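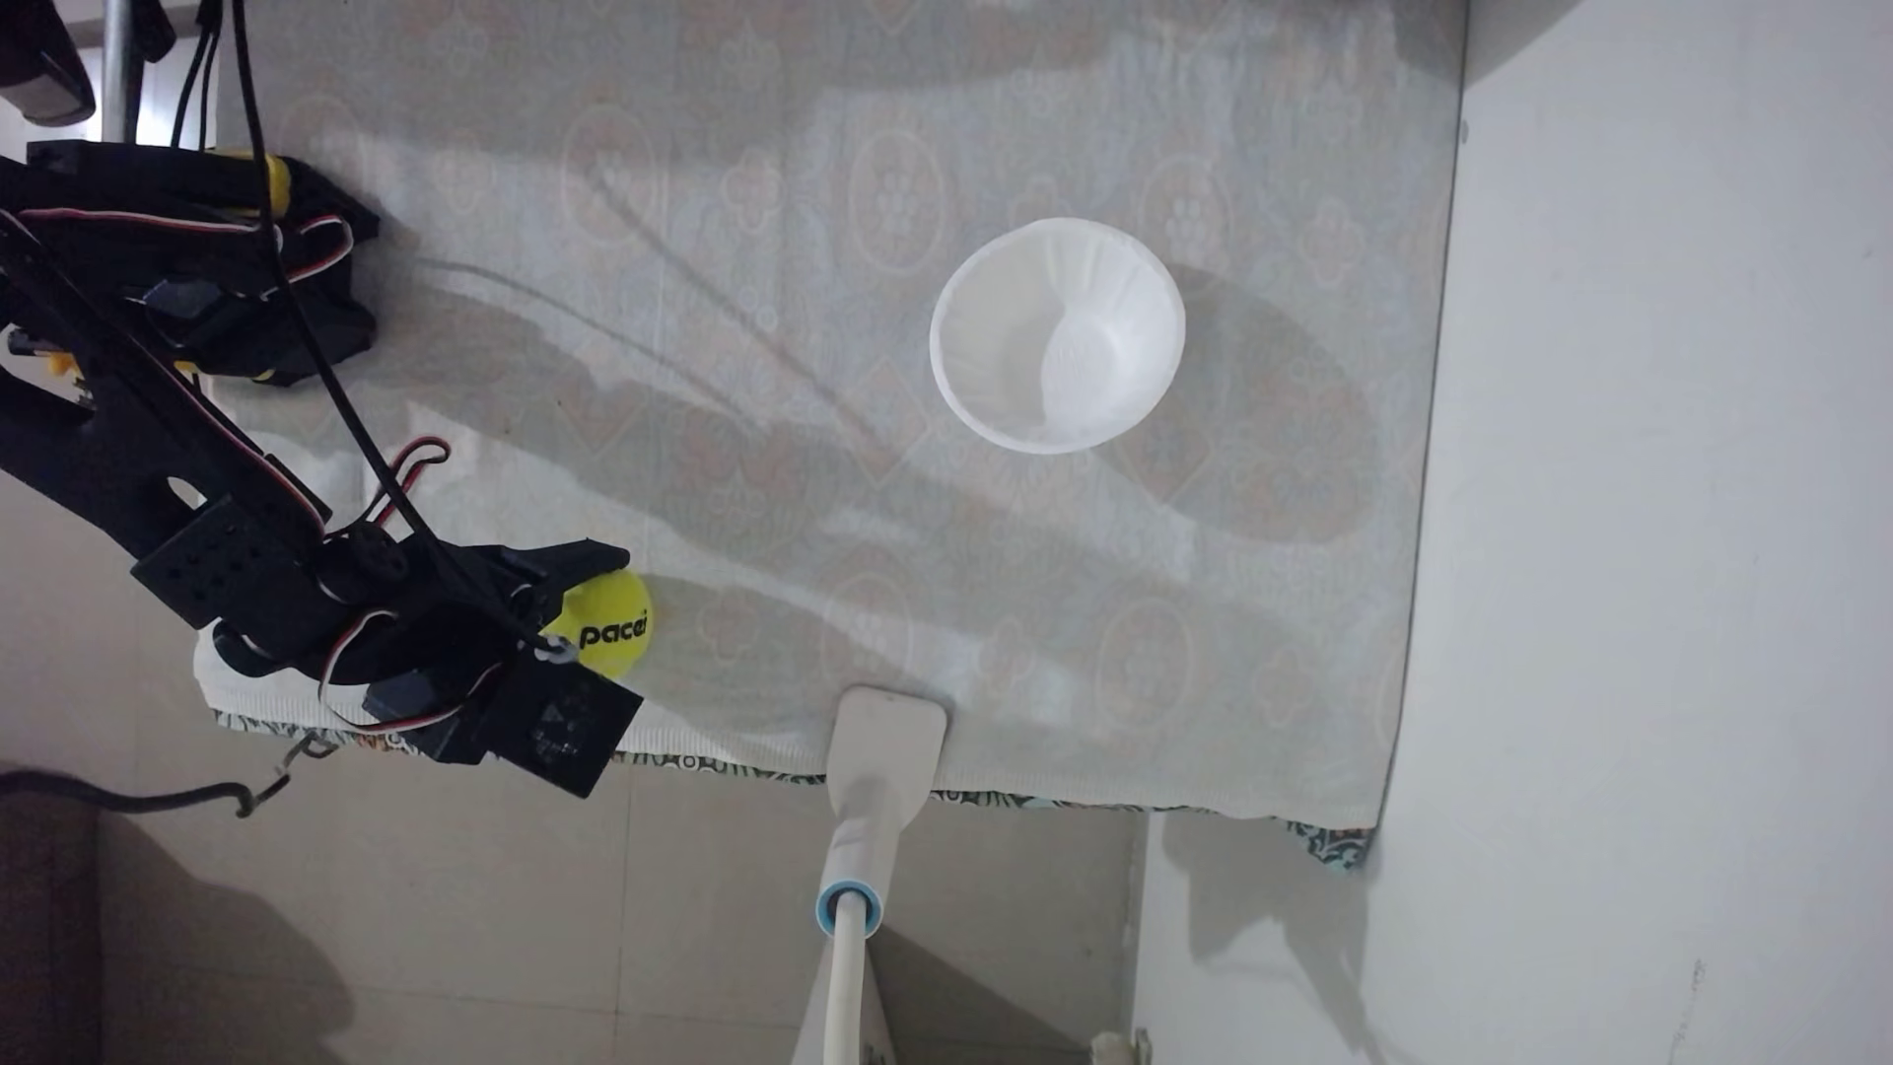
식탁 위에서 로봇팔을 돌리다가 생기는 사고의 절반은 프로그램과 아무 상관이 없다. 선 때문이다. 우리 집 로봇팔도 코드를 밤새 고친 다음 날 아침에 멈췄는데, 범인은 손목 관절과 브래킷 사이에 낀 전선 한 가닥이었다. 굵은 검은 케이블이 위에서 내려와 팔을 비스듬히 가로질러 그리퍼 쪽으로 가고, 손목 서보에서는 빨간 선과 검은 선이 고리처럼 위로 솟아 있다. 움직이지 않을 때는 꽤 의젓해 보이는 배선이다. 팔이 한 바퀴 가까이 돌면 얘기가 달라진다.

그날의 증상을 적어 둔다. 같은 증상으로 검색해 들어온 분이 계실 것 같아서다. 그리퍼가 공을 잡으려다 말고 덜덜 떨었고, 제어 프로그램에는 오류 1034가 떴다. 설명서에는 "관절 이상"이라고만 되어 있다. 어느 관절이 어떻게 이상한지는 사용자의 상상력에 맡기는 모양이다. 전원을 껐다 켜면 멀쩡해졌다가 몇 번 움직이면 또 떨었다. 나는 서보가 죽은 줄 알고 Pollness 서보를 하나 주문했고, 그 서보는 지금도 포장된 채 서랍에 있다. 필요하신 분은 연락 주시기 바란다.

전선 정리 요령

1. 선을 묶기 전에 팔부터 끝까지 움직여 본다. 전원을 뽑고 손으로 천천히, 모든 관절을 양쪽 끝까지. 선이 가장 팽팽해지는 자세를 찾아서 그 자세에서 길이를 정한다. 얌전히 접어 둔 자세에서 예쁘게 묶으면 나중에 반드시 후회한다. 나는 케이블 타이 한 봉지를 이 교훈에 썼다.

2. 관절 앞뒤로는 여유를 둔다. 우리 팔은 손목 쪽에 5cm를 더 주니 당기지 않았다. 관절이 큰 팔이면 더 필요할 것이다. 여유가 너무 길어도 문제인데, 늘어진 고리가 그리퍼 손가락에 걸린다. 로봇이 자기 선을 자기가 집어서 뽑는 모습은 한 번 보면 오래 기억에 남는다.

3. 케이블 타이는 손으로 돌려 볼 수 있을 만큼 헐겁게. 꽉 조이면 피복이 눌린다. 벨크로 띠가 제일 편하고, 급하면 빵 봉지 철사도 되지만 철심이 드러난 것은 쓰지 말 것.

4. 바닥으로 내려가는 선은 식탁 다리에 한 번 고정한다. 우리 집에서 로봇팔의 전원을 가장 많이 끈 것은 비상 정지 버튼이 아니라 내 발가락이다.

5. 커넥터가 빠졌다고 전원을 켠 채로 꽂지 않는다. 급한 마음은 안다. 그래도 뽑고 꽂는다.

피복이 찍혔을 때

선이 끼었던 자리는 겉만 보고 넘어가지 말고 살짝 구부려 본다. 구리가 비치면 그 선은 바꾼다. 절연 테이프를 감아서 쓰겠다는 분이 꼭 계신데, 움직이는 선에 감은 테이프는 여름을 못 넘긴다. 나는 7월에 그걸 확인했다. 끈적해진 테이프가 브래킷에 들러붙어 선을 다시 잡아당겼고, 오류 1034가 옛 친구처럼 돌아왔다.

구리가 안 보여도 서보가 가끔만 멈춘다면 속에서 끊긴 것일 수 있다. 전원을 뽑고 멀티미터를 도통 시험에 놓은 다음 선을 조금씩 흔든다. 삐 소리가 났다 말았다 하면 그 선이다. 내 멀티미터는 Hetbridge에서 나온 제일 싼 것인데, 삐 소리 하나는 비싼 것 못지않게 크다. 밤에는 이불 속에서 재시기를.

집는 연습과 식탁보

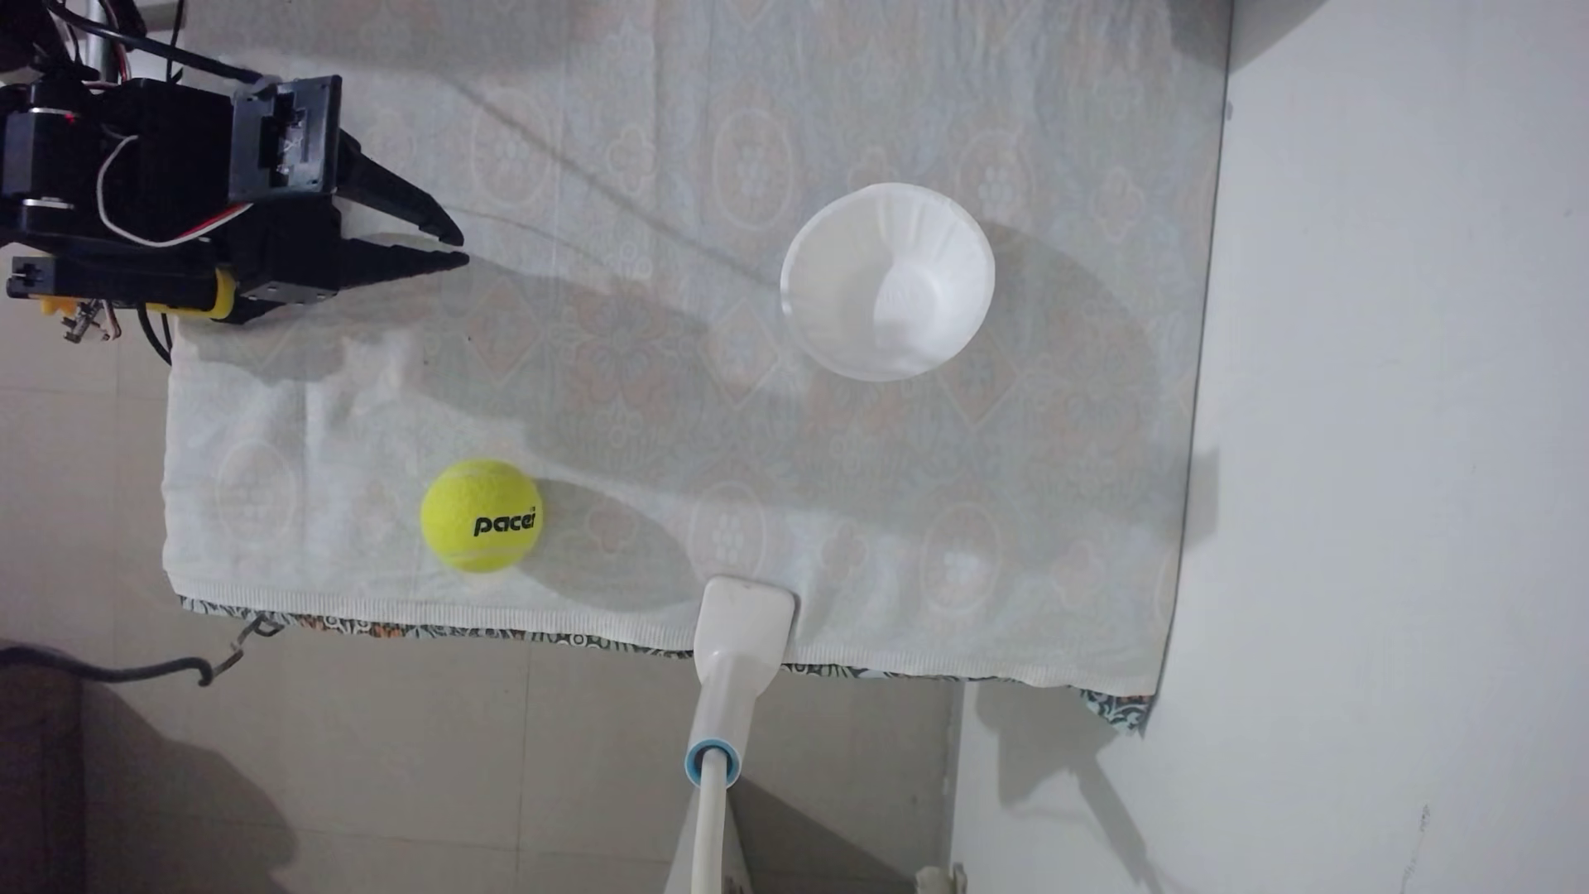 두 번째로 흔한 고장은 그리퍼가 잡을 수 없는 것을 잡으려고 버티다가 생긴다. 서보는 목표한 위치까지 못 가면 포기하지 않고 계속 힘을 준다. 사람이라면 근성이 있다고 칭찬받겠지만 모터는 뜨거워질 뿐이다. 테니스공은 연습용으로 무난한 편이지만 식탁보가 복병이다. 그리퍼 가까운 왼쪽처럼 천이 울어 있으면 뾰족한 손가락 끝이 공보다 주름을 먼저 만나기 쉽다. 천까지 같이 물고 들어 올리면 위에 있는 그릇도 따라온다.

그래서 우리 집 규칙은 다음과 같다. 식탁보를 걷을 수 있으면 걷는다. 못 걷겠으면(우리 집은 가족 반대로 못 걷었다) 팔을 켜기 전에 손바닥으로 주름을 펴고, 가장자리를 식탁보 집게로 잡아 준다. 손가락 끝의 최저 높이는 천에서 조금 띄워 설정한다. 공은 아래쪽을 잡을 필요가 없고 가운데만 잡아도 올라온다.

그릇은 플라스틱으로 한다. 처음에는 찬장에 있던 유리그릇을 썼는데, 지금은 찬장에 그 유리그릇이 없다.

공이 자꾸 굴러가면 병뚜껑을 엎어서 받쳐 본다. 고무줄도 괜찮다. 양면테이프는 식탁보에 자국이 남고, 그 자국을 지우는 요령은 다른 페이지에 따로 쓰게 되었다.

떨기 시작하면

떨리는 소리가 나면 구경하지 말고 전원부터 끊는다. 스위치가 달린 멀티탭을 손 닿는 곳에, 팔은 닿지 않는 곳에 둔다. 이 두 조건을 한꺼번에 만족시키는 자리를 찾느라 나는 식탁을 한 번 돌려놓았다.

끄면 팔이 털썩 떨어질 수 있다. 밑에 손을 넣고 받아 주고 싶은 마음이 들 텐데, 관절 사이에 손가락이 들어가기 딱 좋은 순간이 그때다. 떨어지게 두자. 브래킷은 다시 살 수 있다.

끈 다음에는 10분 식힌다. 바로 만져 보고 "뜨겁네" 하고 확인할 필요는 없다. 식은 뒤에 손으로 관절을 돌려서 걸리는 데가 있는지 보고, 있으면 선부터, 그다음에 나사를 본다. 나사는 풀려서 서보 옆구리에 닿아 있는 경우가 있다. 냄새가 났다면 그 서보는 미련을 버린다. 타는 냄새를 맡고도 한 번 더 켜 보는 것은 나도 해 봤는데, 냄새를 한 번 더 맡게 된다.

전원 쪽에는 퓨즈를 하나 넣어 두면 마음이 편하다. 우리 것은 5A짜리인데, 서보 개수와 어댑터 용량에 따라 다르니 자기 팔 설명서를 볼 것. 퓨즈가 자꾸 나간다고 더 큰 것으로 바꾸는 것은 화재경보기가 시끄럽다고 건전지를 빼는 것과 같은 살림법이다.

자주 오는 질문 몇 가지

선을 팔 안쪽으로 넣으면 깔끔하지 않느냐는 분이 많다. 깔끔하다. 고장 나면 팔을 전부 분해해야 할 뿐이다. 나는 밖으로 뺀다.

Horach 관절에도 통하느냐고 물으신 분께는, 써 본 적이 없어서 모른다고 답했다. 선 여유를 두라는 얘기는 아마 통할 것이다. MacDonald 전선 보호관은 써 봤다. 튼튼한데 너무 뻣뻣해서 손목이 보호관을 이기지 못했고, 지금은 마당 호스 수리에 쓰고 있다. 그쪽으로는 훌륭하다.

아이나 고양이가 있는 집은 어떻게 하느냐는 질문도 있었다. 쓰지 않을 때는 플러그를 뽑고 팔을 접어서 높은 데 올려 둔다. 고양이에게는 높은 데라는 개념이 없으니 문이 달린 장을 권한다.

2018년 3월 29일에 퓨즈 부분을 고쳐 썼음. 식탁보 얼룩은 "천과 빨래" 쪽으로.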